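Clorthorpe Boards > Automation > Learning Systems
Topic: 827 episodes of memory swaps and I still don't believe in it

drumlin_ed
Posted 17 Mar 2022
Long post, sorry. I do rework and teardown at a refurb outfit in Drevville. Since January our side of the building has been collecting demonstrations for a policy that is supposed to do memory and processor work on used towers. The target from management is 2,914 episodes. We're at 827 that passed review.

My gripe is that almost all of it is one chassis, on its side, on one table, with the fixture plate parked to the left. The lead on this (Hae-won, she posts here too and knows I'm writing this) says narrow first, wide later. I've been around long enough to know that "later" is where budgets go to die. You can judge the setup for yourselves.

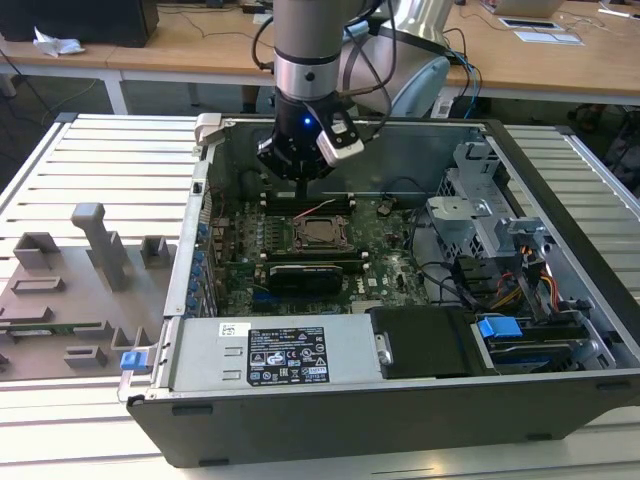

Overhead view, arm down in the tower, fixture plate at left.

What I want to hear from anyone who has shipped something like this: how much of your data was one machine, and did you regret it?

wickerbill
You'll regret it. We did connectors on set-top boxes, one model, very clean data, and the policy was great until purchasing got us the same box with a different heatsink. It went for the place where the old heatsink used to be. Every single time. We had 7 weeks of work in that set and kept maybe a third.

hwyook
Hae-won Yook here, the "lead on this." Ed is being fair about the numbers and a bit unfair about the plan. The tower is one model but it isn't in one state. The socket is empty in some episodes and filled in others. Cables get moved between episodes on purpose. We also shift the case on the slats by a hand's width or so. If I started with ten chassis and 80 episodes each I would have ten things that don't work.

drumlin_ed
The shifting is real, I'll give her that. But a hand's width is not what comes off a pallet. I see cases with the drive cage bent in, cases with a cable zip-tied straight over the slots, cases full of cat hair. The arm has never met cat hair.

pelham_j
What's the camera situation? If all you've got is the fixed view I'd stop right now and fix that. From above, the gripper covers exactly the part you care about as soon as it gets low.

hwyook
Fixed view plus a wrist camera, recorded together. The fixed one is mostly there for where the case is and where the arm is. Anything close to the board comes from the wrist.

marlstone
I'm with Ed on this one. Everybody I know who went "narrow first" ended up with a demo. Wi tried to sell us a pick cell two years ago that had been trained this way and the sales guy would not let me rotate the tray. He physically put his hand on it.

Also, who decides what "passed review" means? If it's the same people who drove the arm, your 827 is a guess.

drumlin_ed
Two reviewers, neither of them drove that episode. An episode gets tossed if the operator hesitates too long, if a cable snags, or if the case slides. I think the hesitation rule is dumb, by the way. A person who stops and looks before going down between the slots is doing it right.

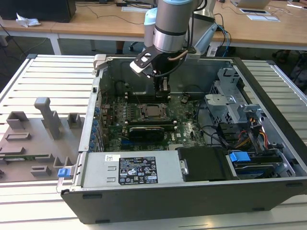 And that pause is the bit I'd want a machine to copy. I've watched operators learn to rush it so their episodes count. So now the set is full of confident moves by people who have done the same tower all day, and I'm told that's quality.

hwyook
The rule is for dead time over a few seconds. Nobody was told to rush. If people read it that way then I need to change how it's written, and I will.

wickerbill
Changing the wording won't get you back the episodes you already threw out. Did you keep them?

hwyook
Kept everything. Rejected ones are flagged, not deleted.

wickerbill
OK, then you're ahead of where we were. Put the slow ones back in and train it both ways. Cheap test.

pelham_j
Agree with that. And Ed, if you're right, it should show up in how it handles a case nobody has cleaned up. Ask for one ugly tower as a held-out test, never in training. If it falls over you have your argument on paper.

marlstone
One ugly tower proves nothing either way. Ask for a pallet.

drumlin_ed
I can get a pallet. Getting arm time for it is the problem, we share the cell with the Fitside job until they're done with it.

Someone messaged me asking how close the fingers get, so I'm putting a wrist view here. Those are the tips by the slots on the right of the socket. There isn't a lot of room in there for being wrong.
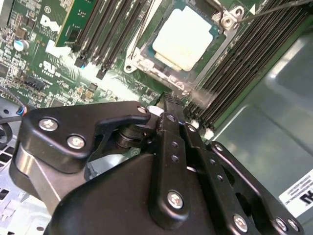
Where we left it (edited by drumlin_ed)

Slow episodes go back in as a second training set. Hae-won is rewriting the review rule. I pick the held-out towers and she doesn't get to see them first. I still think we should have had more chassis from the start, and she still thinks I'm wrong.

marlstone
Put me down for "falls over."

hwyook
Noted. I'll post the results in this thread whichever way they go.

pelham_j
Post the failures with the wrist video please, success rates alone don't tell me much.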